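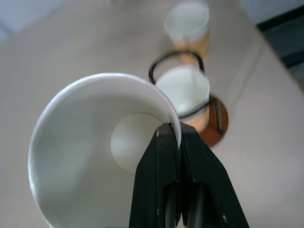 ## Handout 2: Paper cups, how they are made and how we choose them

Prepared by Uyên Hứa, 18/09/2026

In this unit we look at the paper cup as a piece of packaging. Please read the notes before the practical and bring a pencil.

### The rim

The top edge of a paper cup is rolled outward into a small tube. The roll makes the mouth stiff, so the cup keeps its round shape when a person lifts it. A lid also needs the roll to hold on to. The large white cup in the picture has a rounded rim of this type.

### Wall and bottom

The wall is one flat piece of paperboard, curved and joined along a side seam. The bottom is a separate disc. Inside most cups there is a thin lining which stops the drink from soaking into the paper. You cannot judge the lining by colour only. For this we use the tear test (see worksheet).

### The sleeve

A sleeve goes around the lower part of the cup, where the fingers are. The smaller cup has an orange-tan paper one, and its white upper section stays uncovered. Leave the rim free when you fit a sleeve, or the lid will not close well.

### For the practical

1. Take one Trirkell cup and one Granström cup from the tray.
2. Press the wall gently below the rim, then halfway down. Write which place bends more.
3. Cut each cup along the seam and lay the wall flat.
4. Draw the shape. It is part of a ring, and many students expect a rectangle.
5. Put a coaster under any cup with water in it. The benches mark easily.

Worksheets go in the box marked 714 before you leave.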